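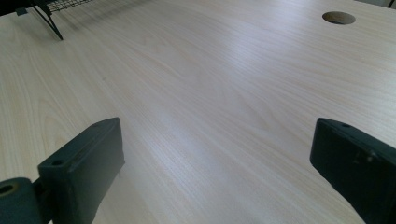
The club's hand-held gripper over a desk at Cladgate, fingers open.

Cladgate Robotics Club Opens Its Doors for a May Showing of Student Grippers

CLADGATE – Hi all, Tamsin Villanueva here. I run the robotics club at Cladgate, and they've let me write the press release this time, so you're getting it in my words!

We have a public showing coming up on a Sunday in May, and I'd love to see the room full. Doors open at 2 in the afternoon and we'll go until 5, or until the students run out of steam (I know which one I'd bet on). It's free, and you don't need to sign up.

The project is called Fasstead. The students picked the name and I've given up asking what it means. Back in the fall I asked them to design a gripper you hold in your own hand, with two fingers that open and close, and then to collect recordings of themselves doing everyday jobs with it. Pick up a cup, put a pen in a mug, fold a washcloth. Those recordings get used to train a small robot arm to try the same jobs by itself. Some days the arm does great. Some days it goes after the washcloth like it owes it money.

The fingers went through 6 versions. The early ones had a lovely rounded shape and dropped everything, and then Demetrius Wojcik, one of our seniors, came in after a long weekend with a much blockier design and a sketch of how the joint should pivot. We argued about it for most of a meeting. He was right, and I've told him so, and now I'm telling the newspaper too.

"I just wanted it to hold a spoon," Demetrius said. "The spoon took me longer than my college essays."

At the showing you can try the gripper yourself, which is much harder than it looks, and watch the arm take a turn after you. Each demo slot is 90 seconds and kids are very welcome. Students will be at every table to talk about the printing, the wiring and the code, and please do ask them about the stuff that broke, they love that part.

We'll also be sending a team to the Dingate student meet later in the season, and there'll be a jar by the door for the travel fund. Snacks are on us.

If you're a reporter and want to come by early, that's fine, we'll be setting up from noon. Ask for me at the front desk and somebody will walk you back.

Contact: Tamsin Villanueva, Cladgate Robotics Club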